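Equipment Planning Forum > Capital Requests > Gripper budget for the next cycle

ekairys
The department is preparing its equipment request for May. We must choose between one additional Batus arm and a replacement program for gripper fingers across the existing stations. The quote for fingers is 105 per pair, and we would order 14 pairs. Comments from anyone who has managed a similar request would be appreciated.

F_Quezada
I would support the arm. Consumables belong in the operating budget, and a capital request that lists fingers is likely to be returned.

haiyan.xie
I do not agree with the previous reply. Our office accepts spare parts under capital when they are bought with the station. Please confirm the local rule before dividing the request.

F_Quezada
That may be so at your site. At ours, it was refused twice.

oherrera
Has Beliletti been asked for a price on the longer service plan? Kong offered us one covering 6 stations, with fingers included — the terms were better than buying pairs separately.

ekairys
Beliletti has been asked and has not replied. The Kong plan does not cover our model.
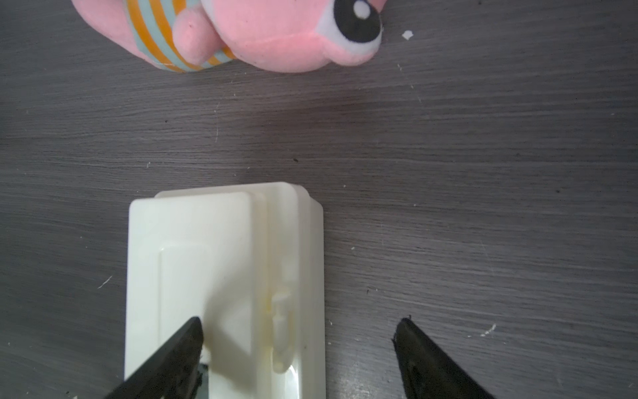 Finger replacement should be planned by condition, in my view, and the request should say so. A fixed calendar date leads to good parts being discarded and poor ones being kept. The right fingertip at our sorting station has a slightly frayed, rubbery edge, and I would list that pair first. The cream-white plastic piece on the table has rounded corners and a glossy finish, so grip matters for parts of this kind.

haiyan.xie
Condition is a fair basis, but finance will still ask for a yearly figure. I would enter about 1,155 and attach the inspection sheet.

F_Quezada
I can accept that figure under operating costs. I maintain my objection to placing it under capital.

ekairys
Noted. I will send both versions to Eulalia Saavedra for a ruling and post her answer in this thread.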